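Kitchen tips: living with a countertop robot arm

I've had the Delley kitchen arm on my counter since January, and my inbox has filled up with the same handful of questions, so I'm putting all my tips in one place. If you're still deciding whether to get one, skip to the end, where I talk about the rental plan. If yours is already sitting in its box glaring at you, start with these.

Clear more room than the booklet says. The booklet shows a nice bare island, and I have a normal kitchen with a toaster and a dish rack and a pile of mail. Mine bumped the dish rack twice in the first week. I finally moved the rack to the other side of the sink and it's been fine ever since. Give it a clear stretch of counter, and keep tall bottles out of the swing altogether. Olive oil all over the floor is a miserable way to spend a Wednesday!

Clamp first, plug in second. The clamp that comes with the Delley is good, but if your countertop has a rounded edge you'll want a thin rubber mat in between. I cut mine from an old jar-opener pad. Tighten it again after a day or so, it settles a bit.

Wipe the fingertips often. Flour, butter, anything sticky, it all builds up in the little grooves and then things start sliding. Warm water with a drop of dish soap on a cloth does the job. Don't dunk the whole hand. There's a set of spare tips from Urnar that fits (I keep a pair in the silverware drawer), and they're a little softer than the originals, which I like for eggs and don't like for jars.
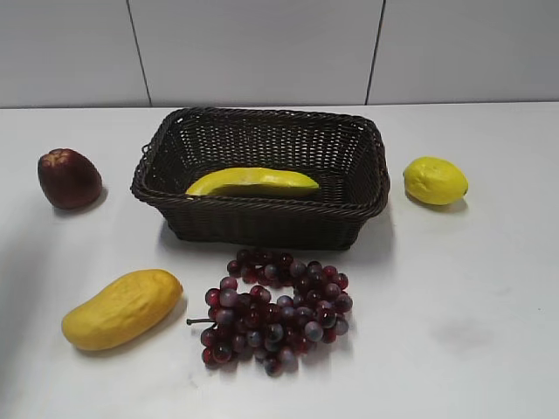

Teaching it to put things away is the part I get asked about most, and it's also the part I enjoy most. The Delley learns a chore by being walked through it over and over, and the Okoth app keeps track of your tries. My advice is to do your first dozen with play food. I mean it! Real peaches bruise, real grapes roll under the stove, and you will get cranky. Start with one basket and a few pieces whose shapes have nothing in common: a banana in the basket already, then an apple off to the left, a lemon to the right, and a mango and a big bunch of grapes in front is a great spread to practice on. Leave the grapes for last. They're wide and lumpy and lie flat on the table, so you have to decide where the fingers go, and I've had the best luck coming at them from the thick end of the bunch. The lemon is a nice easy one if you're feeling discouraged.

Move things between tries. If the apple is in the same spot every single time, the arm gets very good at that spot and hopeless at any other. I shuffle everything after each go — even a couple of inches helps — and every so often I turn the basket too. Twelve tries per fruit got me something usable. The app will nag you for more, and it's probably right.

Watch your light. A plain, pale surface with light from overhead works well for me. Late afternoon sun comes in low through my kitchen window and the arm starts reaching for shadows, so I pull the blind or I wait until after supper.

Name your chores like a sane person. I have one called "fruit," one called "fruit new" and one called "fruit new good," and I couldn't tell you which of them works.

Now, about the cost. I paid $924 for the arm with the clamp and one hand, ordered through Nistisari, and they threw in the first months of the app. They also rent it by the month, and if I were doing it over I'd rent first. It's slow. Putting away a bowl's worth of fruit takes it longer than it takes me, and the motor hums enough that I turn it off when I'm on the phone. On the other hand my wrists are bad, and having something else unload the plastic cups from the bottom rack has made my mornings easier.

One complaint for the folks at Nistisari: the power cord is too short. I'm using an extension cord taped along the backsplash and it looks awful.

Next month I'm going to try it on folding dish towels. If you've already got yours doing that, please write and tell me how you hold the corners.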